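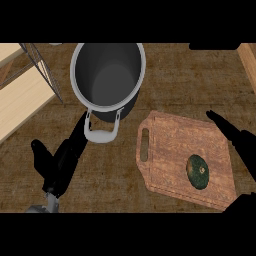

Budget for two arms or one plus simulation?

Siv Solheim

Hi all! I run a small cooking-robot club out of a shared kitchen, and we finally have a bit of money to spend (well, a bit for us). I'm stuck between buying two arms right away, or buying one and doing the rest in sim until October. Kitchen jobs mostly, so moving a stockpot, getting an avocado off a cutting board, that sort of thing. The Zornatau arms are 782 each without grippers. Has anyone here planned this out and not regretted it?

Kiều Hứa

I'd stay in sim a while longer before you order anything! We did two arms in sim first and it changed our whole shopping list. A big pot with a loop handle takes up so much of the counter, and with an arm coming in from each side you see pretty quickly how much reach you need. We ended up wanting longer fingers, and a spare set was some 80 extra. Also price the mounts, the power supplies and the emergency stop, those ate our budget way more than I expected. Oh, and ask Kasico about shipping before you pay, ours took 21 days.

Hauke Frerichs

get two. one arm can't hold a pot and do anything else

Maritza Ñahui

Kind of agree with Hauke, but buy them from the same batch if you can. I got my second one a year later and the connectors had changed, so I spent a whole Saturday making adapter cables. I'd keep enough back for 3 spare motors too.

We use cookies to remember your settings. Accept | Manage choices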